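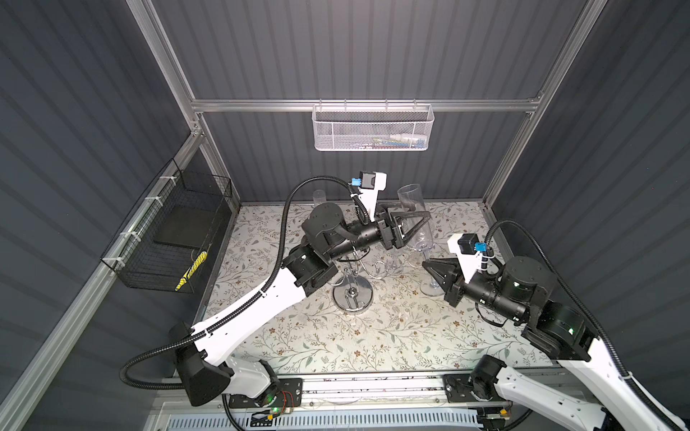 Kitchen > Tips > Cooking French Bistro Food at Home

Search this site Enter keyword Go

Steak frites without a restaurant stove

Take the steak out of the fridge 50 minutes before you cook it. Pat it dry with paper towels and salt both sides. A heavy pan matters more than an expensive one.

Fries

Cut the potatoes the thickness of your little finger and rinse them until the water runs clear. Dry them well in a dish towel. Fry them twice – once on medium heat until soft, then again on high until brown. You can do the first fry in the morning and leave them on a rack.

Onion soup

Slice the onions thin and give them time. If they catch, add a spoonful of water and scrape the pan. Meifang Tan wrote in to say she uses dry cider in place of wine. I tried it in August and it is good, a little sweeter.

Stale bread holds up better under the cheese than fresh. Toast it on both sides first.

Pan sauce

Pour off most of the fat, then add two chopped shallots. When they are soft, add a splash of brandy with the pan off the burner. Put it back on the heat, stir in stock, and let it reduce by half. Finish with three small pieces of cold butter, swirled in one at a time.

Leftover sauce keeps two days in the fridge. Warm it slowly or it will split.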